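海外ニュース・事件スレ > 国際 > Promwood団地の連続侵入事件について

1 名前:kawabe_n
地元紙の電子版で読んだ人いますか。Promwoodという集合住宅で、10月に入ってから住人の留守中に誰かが部屋に入っていたという事件です。被害届が出たのは最初の一件だけで、その後に警察が聞き取りをしたら同じ棟の別の階からも話が出てきたそうです。
逮捕されたのは管理を請け負っていたLoltdenという会社の元従業員。動機はまだ発表されていません。
日本語の記事がほとんどないので、読んだ人がいたら情報をまとめたいです。

2 名前:豆腐屋の二階
読みました。火曜の朝に出た第一報では「盗難」と書いてあったのに、夕方の更新で「住居侵入」に変わっていました。取られたものがはっきりしないからだと思います。

3 名前:kawabe_n
>>2
そこが気になっていました。現金500が無くなったと言っている住人が一人いて、ほかの人は何も取られていないと話しているようです。通貨の単位が記事に書いてないので、額の大きさは分かりません。

4 名前:sotobori
単位が書いてないなら現地通貨でしょう。大した額ではないと思いますよ。
元従業員が合鍵を返していなかったという話で、それ以上の謎はないのでは。

5 名前:豆腐屋の二階
>>4
合鍵とは書いてないです。記事の表現は「入室の手段を持っていた」で、鍵なのか暗証番号なのかは伏せてあります。電子錠の物件だったら話がだいぶ変わります。

6 名前:sotobori
>>5
電子錠でも退職者の番号を消していなければ同じことです。どちらにしても会社の管理の問題でしょう。

7 名前:mitsuba_77
横から失礼します。以前その近くに二年ほど住んでいました。Promwoodは古い棟と新しい棟があって、古いほうは普通のシリンダー錠、新しいほうはカードです。今回の部屋番号が1124と出ていたので、十階より上まである新しい棟のはずです。古い棟はそんなに高くありません。

8 名前:kawabe_n
>>7
ありがとうございます。1124は最初に届けを出した人の部屋ですね。Duygu Dumanさんという人で、実名で取材に応じています。
要約するとこういう話です。
・帰宅したら、閉めて出たはずの台所の引き出しが開いていた
・最初は自分の勘違いだと思った
・二回目に同じことがあって、管理会社に電話した
・管理会社からは折り返しがなく、警察に行った

9 名前:豆腐屋の二階
二回目まで届けなかったのを責めるようなコメントが現地の掲示板に並んでいて、読んでいて嫌になりました。引き出しが開いていただけで警察に行く人は少ないと思います。

10 名前:sotobori
責めはしませんが、一回目で鍵を替えていれば二回目はなかったとは思います。

11 名前:mitsuba_77
>>10
賃貸なので勝手に替えられないですよ。カード式ならなおさらです。住人ができるのは内側の補助錠くらいで、それは留守中には役に立ちません。

12 名前:sotobori
>>11
それはそうですね。書き方が悪かったです。

13 名前:kawabe_n 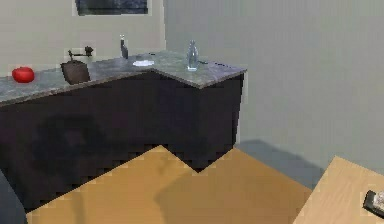

台所まわりのCG。L字のカウンターと手前のテーブル

記事では、侵入があったのは昼間、住人が仕事に出ている時間帯とされています。近所の人は作業着の男性を見ても、管理会社の人だと思って気に留めなかったと話しています。

14 名前:olive_k
CGありがとうございます。
別件かもしれませんが、Munroという地区でも去年似た事件がありませんでしたか。あちらは清掃会社の人だったと記憶しています。

15 名前:豆腐屋の二階
>>14
ありました。ただ手口が違います。Munroのほうは玄関が施錠されていなかった部屋を選んで入っていて、持ち出した品も見つかっています。同じ犯人という報道はどこにも出ていません。

16 名前:olive_k
>>15
そうでしたか。現地の掲示板では同じ犯人だと断定している人がいたので、つられました。

17 名前:sotobori
現地の掲示板は話半分でいいと思います。容疑者の顔写真だといって無関係の人の写真を貼っているのもありました。もう消されていますが。

18 名前:kawabe_n
このスレでは容疑者の名前や写真は貼らないでください。警察も氏名を出していません。

19 名前:mitsuba_77
住んでいた側から一つ書くと、あの団地は管理会社が何度か変わっています。私がいた頃はLoltdenではなくOloというところでした。引き継ぎのときにカードの再登録があって、半日ロビーに並ばされました。全部で300戸あるので時間がかかるのは仕方ないのですが、登録が済んでいない人のカードもしばらくそのまま使えていました。
今回もそのあたりが関係しているのではと思っています。

20 名前:sotobori
>>19
それは推測ですよね。今回の容疑者はLoltdenの元従業員なので、前の会社の引き継ぎは関係ないのでは。

21 名前:mitsuba_77
>>20
推測です。ただ、古いカードが使えたのは自分で経験しています。カードの停止がきちんとされない体質があったなら、会社が変わっても同じ設備を使っている以上、可能性はあると思います。

22 名前:豆腐屋の二階
入退室の記録が残っているはずなので、そこは捜査で分かるでしょう。カード式なら扉ごとに時刻が出ます。記録がどのくらい保存されるかは機種によります。

23 名前:sotobori
保存期間が短くて古い分は消えていた、という展開もありえますね。そうなると住人の証言だけになってしまう。

24 名前:kawabe_n
新しい記事が出ました。要点だけ。
・Loltdenは「捜査に協力している」とのコメントのみ
・希望する住人には無償でカードを再発行する
・住人側は説明会を求めているが、日程は決まっていない
・容疑者は侵入の一部を認めている。一部というのがどの部屋かは不明

25 名前:olive_k
再発行だけで済ませるつもりなんでしょうか。希望者だけというのも変な話です。全戸やらないと意味がないように思います。

26 名前:豆腐屋の二階
>>25
全戸分をやると管理側の落ち度を認めた形になるので、避けているのかもしれません。同意はしませんが、会社の動きとしてはよくあります。

27 名前:sotobori
>>26
自分は希望者からで妥当だと思います。退職者のカードを止めれば済む話で、住人のカードには問題がない。全戸交換は費用が管理費に乗ってくるだけです。

28 名前:mitsuba_77
>>27
退職者本人のカードを使ったのならそうです。住人用のカードを複製していたら、止めるだけでは足りません。どちらなのかがまだ出ていないので、今の段階で妥当とは言えないと思います。

29 名前:sotobori
>>28
複製だったら意見を変えます。続報待ちで。

30 名前:kawabe_n
Dumanさんは引っ越しを考えているそうです。解約の違約金について会社と話しているところだと書いてありました。
次の記事が出たらまた要約を貼ります。説明会の日程を見かけた人がいたら、元記事の見出しも一緒に書いてもらえると助かります。

31 名前:olive_k
了解です。現地語は読めませんが、英語版が更新されたら見ておきます。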